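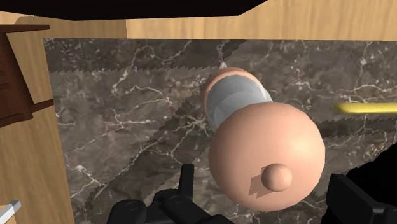
Objeto en forma de cápsula sobre una encimera de mármol oscuro, con la pinza negra en primer plano (simulación).

Fallo de agarre por contacto (robótica)

Categoría: Robótica > Averías y seguridad > Simulación

El fallo de agarre por contacto es un error de manipulación en el que una pinza robótica pierde una pieza de superficie curva al cerrar los dedos. Se da sobre todo en objetos tumbados, con extremos redondeados, que giran o ruedan cuando los dos dedos no los tocan a la vez.

El caso más citado procede del simulador Stellodis, de la firma Zerna. En una serie de 1.486 intentos, cerca de 900 acabaron con la pieza desplazada. La revisión atribuyó el problema a dos causas: el modelo de colisión trataba las esferas como poliedros de pocas caras y el controlador daba por válido el agarre con un solo contacto. En el banco físico de Engelhardt, el mismo programa cerró la pinza en vacío y siguió la trayectoria sin emitir aviso.

La corrección exige contacto en ambos dedos y detiene el brazo si falta uno durante 90 milisegundos. No resuelve los objetos muy lisos.

Véase también: Prueba de Jilley; Parada de protección.

Imprimir | Enviar por correo

Comentarios (2)

marta_rb: ¿El umbral sirve también para pinzas de vacío?

tornillo7: En las de vacío se mira la presión. Falta la referencia de la serie de Stellodis.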